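Nikska Hand Sleeve Kit, second version
Wallin spare parts for robotic hands

Product status: in stock
Delivery: from our own storage, small parcel
Fits: Grumby hand, left and right
Does not fit: Novel hand (please ask us, we have a different sleeve for it)

Please read this page fully before you order, also if you have bought the kit from us in the past. The first version of the sleeve had a fault, and we want every customer to know what it was and what must be done.

What happened

The Nikska sleeve is the flexible cover that goes around the base of the thumb. It keeps threads, dust and hair away from the moving parts. In the first version, the lower rim of the sleeve was too soft. After long work with textiles the rim could roll upward by itself, and then a small opening stayed between the rubber and the metal part of the thumb. A loop of fabric can enter this opening. When the hand then receives the command to open, the thumb stops half way, and the motor continues to pull.

We received the first report from a customer who tests the folding of towels. The thumb held a thread so strongly that the towel was pulled from the table together with a glass measuring cup. No person was hurt. In a second case the operator tried to free the cloth with his fingers while the hand still had power, and his fingertip was pinched. It was a light injury, but it could be a worse one, and for this reason we treat the fault as a safety matter.
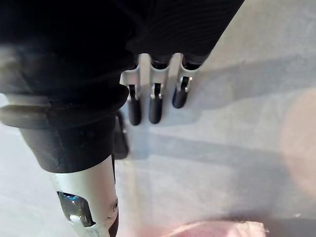 Our technician Torbjørn Tangen repeated the fault on our test bench. With the old sleeve the rim began to roll after 300 closing movements on terry cloth. With the new sleeve he made 4,000 movements on the same cloth and the rim stayed in its place. We stopped the test there, so we can not promise you a higher number.

What is changed in the second version

The lower rim is thicker and has a harder ring inside. The clamp band is wider. The material of the sleeve itself is the same as before, and the hand will not need a new calibration only for this reason. If your software has a limit for the thumb current, please keep it switched on. The new sleeve makes the fault less probable, but a limit is still the best protection for the motor.

How to know which version you have

Look at the inner side of the rim. The second version has the number 2 pressed into the rubber. If there is no number, you have the first version and you should stop using it for towels, clothes, ropes and everything else with loose threads. For hard objects you may continue until the new kit arrives, but look at the rim every day before the work starts.

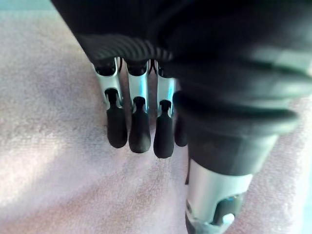 Hand in open position over a pink towel. The thumb is on the right.

If a thread is caught

1. Press the emergency stop. Do not use the open command again.
2. Wait 60 seconds. The motor can keep some tension after the stop.
3. Switch off the power of the arm and of the hand. On many installations these are two different switches.
4. Cut the fabric on both sides of the thumb with scissors. Do not pull it.
5. Loosen the clamp band, push the sleeve up and take out the rest of the thread with tweezers.
6. Check the rubber for cuts. A sleeve with a cut must be replaced, glue does not hold on this material.

Keep your fingers out of the space between the thumb and the other fingers during all the steps until the power is off. This was the mistake in the second case.

Contents of the kit

Thumb sleeve, second version
Wide clamp band with screw
Key for the screw
Printed instruction in English and Norwegian

Free exchange

If you have a first version sleeve, we exchange it without payment until the end of March. You do not need the invoice. Write to us with the serial number of the hand and the address for delivery. Please send the old sleeve back in the same bag, also if it is damaged, because we want to measure how the rims have changed. Do not wash it before.

If your motor was damaged by this fault, do not open the hand by yourself. Jitendra Grewal in our service department will answer you and decide together with you if the hand must come to us or if the thumb unit can be changed at your place.

Care of the sleeve

Clean it with water and a little soap. Alcohol makes the rubber dry and after some weeks you will see small lines in the folds. Do not use oil or silicone spray, also not on the screw. Store spare sleeves flat and away from the sun.

Page changed on Wednesday, February 12, 2025: point 3 under "If a thread is caught" is new.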